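Lavandaria Plundetti prepara a compra do segundo braço robótico e adia a mesa de dobragem

Agosto de 2024

A lavandaria industrial Plundetti vai comprar um segundo braço robótico para o trabalho de dobrar toalhas, mas deixou para o próximo ano a mesa automática de dobragem que estava prevista no plano de equipamento. A decisão foi comunicada hoje, segunda-feira, aos trabalhadores e aos clientes, numa nota de duas páginas. A empresa diz na nota que prefere gastar menos nesta fase e conhecer melhor a tarefa antes de encomendar uma máquina grande.

O plano inicial tinha sido escrito no inverno e previa três compras no mesmo ano: a mesa, um braço e um sistema de câmaras. Só o braço foi comprado. Está instalado numa sala de ensaios, ao lado da zona de expedição, e trabalha com toalhas de felpo de um só tamanho. As câmaras foram alugadas à Skilside por períodos de três meses, uma solução que a Plundetti considera mais cara por mês, mas mais fácil de terminar se o projeto mudar de direção.

Segundo a nota, a toalha de rosto foi escolhida para os ensaios por ser o artigo que mais ocupa as pessoas na secção de acabamento. Os lençóis já passam por uma calandra com dobrador, comprada há muitos anos, e não entram neste projeto. Os roupões e os panos de cozinha também ficam fora, os primeiros pela forma e os segundos porque chegam em medidas demasiado diferentes umas das outras.

O orçamento

Para a segunda fase a Plundetti reservou 81 mil euros. Neste valor está o braço novo, a garra, a base, o armário elétrico, a formação de dois turnos e a vedação de segurança que a seguradora pediu depois da visita da primavera. Não está incluída a obra no pavimento, que será paga pelo orçamento de manutenção do edifício. A empresa reconhece que esta separação torna a leitura das contas um pouco mais difícil e promete juntar as duas parcelas no relatório do fim do ano.

A garra merece um parágrafo próprio na nota. O primeiro modelo foi comprado junto com o braço, sem ensaio com tecido, e teve de ser substituído após poucas semanas. Desta vez, o fornecedor deverá emprestar a garra durante 51 dias, com toalhas da própria lavandaria, e o pagamento só é feito no fim deste prazo. A Naidoo e a Studstead aceitaram a condição. Um terceiro fornecedor, que a Plundetti não identifica, retirou a proposta.

As duas propostas que continuam em análise são diferentes na forma de contar os custos. A da Naidoo tem um preço de compra mais alto e inclui as peças de desgaste durante dois anos. A da Studstead é mais baixa, mas cobra as deslocações do técnico e pede um contrato anual de programas informáticos. A Plundetti pediu às duas empresas uma tabela com o custo total até ao quinto ano, com os mesmos pressupostos de horas de trabalho e de preço da eletricidade. Até hoje recebeu apenas uma das tabelas, e não diz qual.

O que se pede à máquina

O caderno de encargos é curto. O equipamento deve dobrar 2000 toalhas por semana, num só turno, com uma pessoa a alimentar e a retirar. As toalhas com faixa tecida devem ficar com a faixa do lado de fora, porque os hotéis clientes fazem questão disso. A etiqueta deve ficar para dentro. Uma toalha mal dobrada pode voltar ao início, mas a máquina tem de a reconhecer e separar, e esta é a parte que mais dúvidas levanta entre os técnicos.

A Plundetti pede ainda que qualquer operador possa parar e retomar o trabalho sem chamar a manutenção. No primeiro braço isso não ficou escrito no contrato, e a secção teve de esperar pelo técnico várias vezes por motivos que se resolviam em poucos minutos. O novo contrato deverá ter um prazo máximo de resposta de 8 horas nos dias úteis, com desconto na fatura quando não for cumprido.

Sobre os postos de trabalho, a nota é clara no essencial. Não há saídas previstas por causa do equipamento. As pessoas que hoje dobram toalhas à mão vão continuar no acabamento, e parte delas recebe formação para trabalhar com o braço. Os representantes dos trabalhadores pediram que a formação seja feita dentro do horário e que os ritmos sejam discutidos antes da entrada em serviço. A direção respondeu que sim ao primeiro pedido e marcou uma reunião para o segundo.

Calendário

A escolha do fornecedor deve ser feita até ao fim de novembro. Se não houver atraso na entrega, o braço começa o período de empréstimo logo no início do ano, quando a lavandaria tem menos roupa de hotel e é mais fácil libertar a sala. A mesa automática de dobragem volta a ser discutida depois desse período. A empresa não exclui desistir dela, caso os dois braços cheguem para o volume que tem.

Até lá, continuam os ensaios com o primeiro braço. Os clientes que quiserem enviar toalhas das suas próprias medidas para estes ensaios podem entregá-las ao motorista na recolha habitual, num saco separado e com o nome do hotel. As toalhas são devolvidas lavadas, sem custo, na recolha da semana seguinte. Pede-se que não sejam enviadas peças com bordados em relevo, que ainda não fazem parte do trabalho.

A nota completa, com o caderno de encargos em anexo, está disponível na receção da Plundetti.
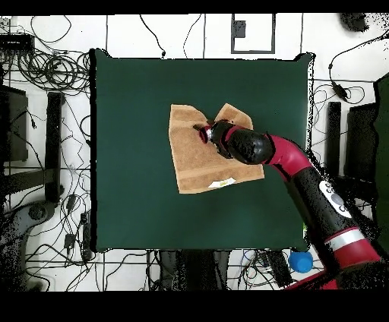
Braço robótico sobre uma toalha parcialmente dobrada, num tapete verde-escuro.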